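Software Engineer, Manipulation Planning and Tooling
Anwood
Posted September 29, 2025

Anwood is a small company that writes the software that lets robot arms do ordinary household jobs: setting a table, clearing it again, putting things back where they belong. We don't build arms ourselves and have no plans to. Our product is Pleto, a planning and control package that takes in camera images and gripper positions and works out what the hands should do next. We are looking for one more engineer to join the team of four that looks after it, and we would be very glad to hear from you, even if your background is a little sideways to what you read here (most of ours are!).

You would split your time between two pieces of code. The first is the motion planner inside Pleto, which is in decent shape but gets slow when both hands need to work close together over the same spot. The second is Amoah, our in-house tool for replaying and labeling recorded sessions. People wear a chest rig, pick up a pair of hand-held grippers and go through tabletop tasks, and Amoah turns all of it into clean, time-matched tracks the planner can learn from. It began life as a handful of scripts, and we'll admit that parts of it still feel that way. You'd have a lot of say in what it becomes.
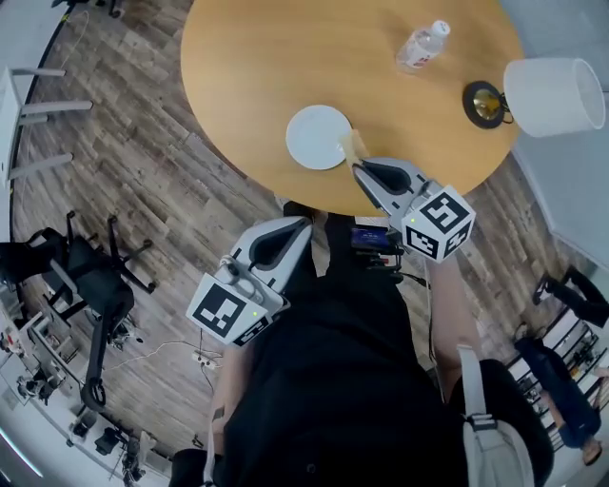
What you'll be doing

Speeding up two-handed planning, with tests that tell us when we have made it worse.
Improving how Amoah recovers each gripper's position from its marker cube when one face is hidden or badly lit.
Building a friendlier review screen, so the people who record sessions can spot a bad take before they pack up.
Helping keep our nightly replay suite healthy. It passes 98 percent of its cases at the moment, and the stubborn ones are interesting.

What we hope you'll bring

Good working C++ or Python, and a willingness to read the other one. At least two years of writing software that other people had to rely on, in any field. Some comfort with 3D geometry, camera calibration or state estimation would help a great deal, though we're happy to teach the right person.

The practical side

The job is full time and based at our workshop in Naritow, with up to two days a week from home once you've settled in. We'd like you to start by March, sooner if it suits you.

To apply, send us a resume and a short note about a piece of code you enjoyed fixing, through the contact form on our site. We read every note and we write back to everyone.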